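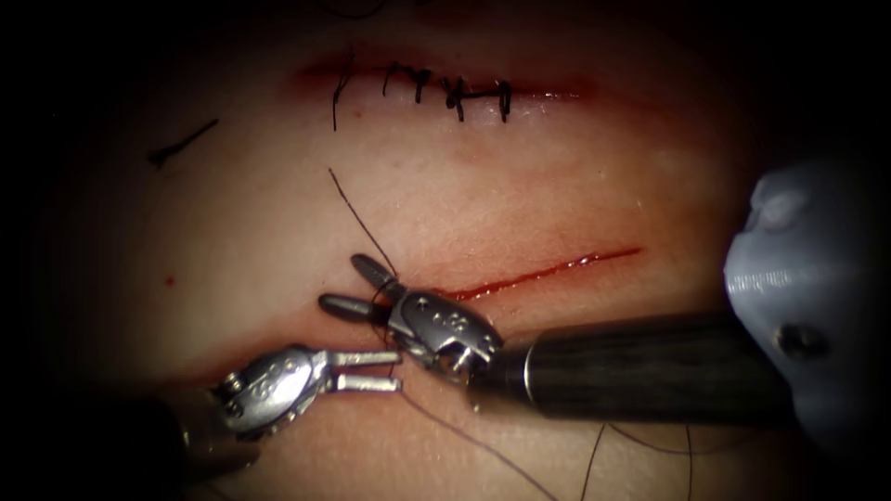

A synthetic skin pad with two incisions. Five interrupted sutures stand along the upper one; the lower one is open.

Suture practice pad

A suture practice pad, also called a skin pad or suture pad, is a sheet of artificial tissue used for learning and rehearsing the stitching of wounds. Pads are used in medical, nursing and veterinary teaching, and in the testing of surgical instruments. They replaced pig's feet and chicken skin in many classrooms, although both are still in use where cost matters more than storage.

Construction

Most pads are cast from silicone or a similar soft polymer. The simplest have a single layer. Layered pads imitate skin, fat and muscle, each with its own color and firmness, and often have a mesh between the upper layers to keep the thread from tearing through. A pad without mesh feels closer to skin at first but wears out sooner, as the thread cuts through the edges of the hole when the knot is pulled down.

Wounds may be molded into the pad at the factory or cut by the user with a scalpel. Precut pads usually offer straight, curved and jagged wounds. Some users add red dye or simulated blood to a cut, which makes the wound edges easier to tell apart from the surrounding surface. The dye can stain pale pads permanently.

Use

The exercise most often done first is the simple interrupted suture, in which each stitch is placed, knotted and trimmed separately. A row of them holds even if one stitch fails. Black thread is common in teaching because it shows clearly on a pale pad. Stitches are judged by their spacing, by the distance of each bite from the wound edge, and by whether the knots lie to one side of the wound or on top of it. Tails are cut short but not flush with the knot. Long tails get caught in the next stitch.

Continuous sutures, mattress sutures and buried sutures are normally taught later. Buried stitches need a layered pad.

Needle and thread

Curved needles are used for nearly all pad work. The needle is held in the jaws of a needle driver and turned through the material along its own arc. Pushing it straight bends the needle or widens the hole. The thread is attached to the blunt end, so that needle and thread pass through the same opening. In instrument work the needle is often passed from one set of jaws to another between bites, a step that is practiced by itself before any wound is closed.
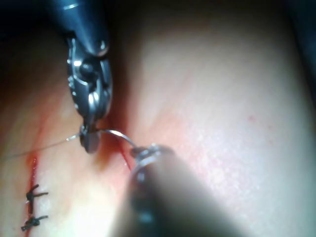

Wear and storage

A pad can be restitched many times along the same cut, though the edges become ragged. In March, the training laboratory at Birklow published a comparison of two layered pads, the Araya and the Hilov, prepared by Maiara Vasconcelos. The Araya pad took 800 stitches before its top layer split; the Hilov pad took 566. Both were stitched by the same group of 41 students, and a stitch was counted only once its knot had been tied.

Pads are washed with mild soap, dried flat and dusted with talc or cornstarch if the surface turns sticky. They should be kept out of direct sun. Old sutures are cut and pulled out before storage - thread left in place for long periods leaves grooves in softer materials. Fragments of thread on the surface can be lifted off with tweezers or tape.

The Fikadstead teaching collection keeps 60 used pads, sorted by type of wound, some with the students' stitches still in them.

See also

Needle driver
Surgical knot
Simple interrupted suture
Wound closure

Page last edited April 30, 2019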